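Trakow rallies late, takes Bivano in overtime to stay perfect at home

Trakow, December 2024 - Bivano came in looking to steal one on the road and for three quarters it looked like they had it. Up 14 at the half, up nine going to the fourth, Trakow's building gone quiet. Then Malathi D'Souza got hot and that was that. Final was 81-76 in overtime, in front of 3,485 fans, biggest crowd of the season so far.

D'Souza finished with 31 points, 18 of them after the third quarter. Most of those came off the same high screen on the left side that Bivano never did figure out. They went under it, she shot. They went over it, she drove. They switched it twice and she found the open corner both times.

The first half was ugly for the home team. Eleven turnovers, most of them on lazy passes to the wing. Bivano was getting out in transition and finishing, and guard Yamuna Nair was running the show. She had 16 points and six assists by the break and it didn't look like Trakow had anyone who could stay in front of her.

"We were a step slow on everything," D'Souza said. "Coach came in at halftime and didn't yell. Just wrote the turnover number on the board and walked out. We all sat there looking at it."

The third quarter was better but not by much. Trakow went to a zone, which slowed Nair down some, but gave up four second-chance baskets out of it. Every time they got within six Bivano had an answer. A putback, a pair of free throws, then a long three at the buzzer that made it 60-51 going into the last ten minutes.

Then the run. Trakow opened the fourth with ten straight points, D'Souza with seven of them, and the place woke up. 61-60 home team, first lead since early in the first quarter. Bivano called time out, came back with a bigger lineup and settled down. The teams traded baskets from there, five lead changes in the last six minutes.

Nair picked up her fourth foul with 3:40 to go and stayed in the game. Gutsy call by the Bivano bench and it nearly paid off. She hit a floater with 22 seconds left to put her team ahead 72-70. Trakow didn't call time out. D'Souza brought it up herself, came off the screen again, got to the rim and tied it with six seconds left. Nair's last shot was long off the back iron and the two teams went to overtime at 72-all.

The extra five minutes belonged to the Trakow defense. Bivano made only one field goal in the overtime and missed three free throws, and fouled D'Souza on a jumper with a minute to go. She made all three to push the lead to five. Nair fouled out on teh play and got a nice hand from the crowd on her way to the bench. She ended with 27 points and nine assists.

"I thought we had them," Nair said. "You can't miss free throws in overtime on the road. We'll see them again in March and I'm looking forward to it."

That's the second meeting between the two, set for Bivano's gym. It could matter a lot. Trakow is now 8-2 overall and 6-0 at home, a half game back of Skotoveo for the top spot. Bivano drops to 7-3 and is tied with Rao for third. The top two teams get a bye in the first round of the playoffs, everybody else plays in. 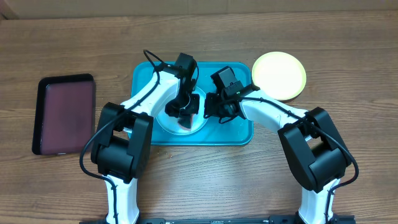 Vol. 18, No. 3

Trakow's bench deserves a mention here. Outscored 19-6 in the first half, they came back and won that battle 17-8 the rest of the way. The zone only worked because the reserves were willing to rotate and box out late, and the two biggest rebounds of overtime both came from players who didn't start.

Free throws were the other story. Trakow went 17 of 20, Bivano 11 of 19. In a five point game you don't have to look much further then that.

There was an injury scare midway through the fourth when D'Souza came down hard on her right ankle under the Bivano basket. She walked it off, sat for one possession and checked herself back in. Afterwards she said it was fine, but she had a bag of ice taped on it and was moving pretty slow out of the locker room. The team has four days off before the next one.

Elsewhere around the league, Skotoveo handled Rao 77-58 in front of 2,522, leading wire to wire. Rao shot under 30 percent and has now dropped three in a row after a strong start. Skotoveo is 9-2 and hasn't lost since the opening week.

Trakow hosts Rao next, then goes to Skotoveo with first place likely on the line. Bivano has the week off and then starts a three game home stand. Tip for the Rao game is 7 p.m., doors open at 6. Tickets still available at the box office, upper level only.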